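About Halvorsen

Halvorsen supplies small spare parts and consumables to repair shops and maintenance departments. The company was started by Huguette Lemaire and Lionel Charpentier, who still run it. Stock is held at two sites, Zollier and Fatalport. Zollier handles fasteners, springs and seals. Fatalport handles batteries, fuses and connectors.

Each item is logged by part number, lot and bin on receipt. Lots are not mixed. Short counts are reported to the supplier the same day.

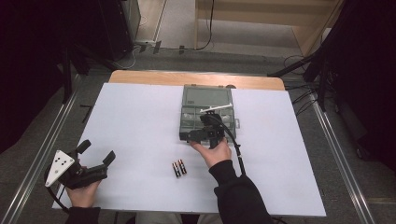

What is the smallest order you accept?
Single pieces are sold from open lots. Sealed lots are sold whole.

Account customers pay within 60 days of invoice. Returns are accepted in original packaging with the lot label attached. Cut lengths and special orders are excluded.

Zixuan Dong manages purchasing. Tamara Ene is responsible for incoming inspection and keeps the lot records. Technical questions about substitute parts go to Jérémie Sabatier at the Fatalport site.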